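# Ridell workshop opens its doors to show robot training work

February 2023

People in Trirncombe had a chance to see how robots are taught household jobs when Ridell held an open day at its workshop. The company, which opened the site in January, said 574 people put their names down to visit. It had room for 100 on the day, in groups of 13 or fewer, and plans to run the tours again for those who missed out.

Much of the interest was in laundry. Ridell is collecting examples of people sorting and folding small items of clothing, which it will use to train the software behind a home-help robot called Urkeo. The robot is still in development and has no sale date.

Sobia Jadoon, who runs the training program, told visitors the work starts with people, well before a robot gets to try anything. An operator holds a gripper in each hand and does the job with those, using the same kind of jaws a robot would have. The movements are recorded, and the software learns from them.

"You can pick up a sock without thinking about it," Ms Jadoon said. "Do it with two hard fingers on each side and you find out how much your own hands were doing for you."

Soft things are the difficult part, she said. A box or a cup keeps its shape, but a sock changes every time it is touched, so the team needs a lot of examples before the software copes with one it has not seen. The aim is some 500 recordings for each task. Sorting socks is furthest along, and towels are next.

Visitors could have a go themselves at a practice bench set up near the entrance. Several said the grippers were lighter than they looked but hard to aim. One retired nurse managed to pair three socks before handing over to her grandson, who wanted to know if the robot would do his school uniform.

Some questions were more pointed. A few people asked about jobs in aged care and commercial laundries, and about what a robot in the house might record. Ms Jadoon said Urkeo was meant for people who have trouble doing chores at home – not for laundries – and that the company had not settled how the finished robot would store what its cameras see. She said that would be made public before any home trials.

Socks and a woven basket on the bench at Ridell, with hand-held grippers at work:

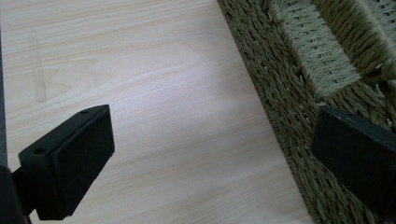
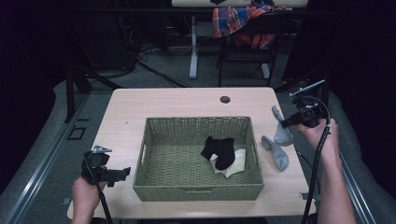
The workshop is in the old Rezaei building, which had been empty before Ridell took up the lease. Parking was tight for most of the day and some visitors were sent to the lot behind the library. Ridell said it would put up better signs for the next round of tours, and that bookings would open once the dates were set. Entry will again be free, and children under 13 will need to come with an adult.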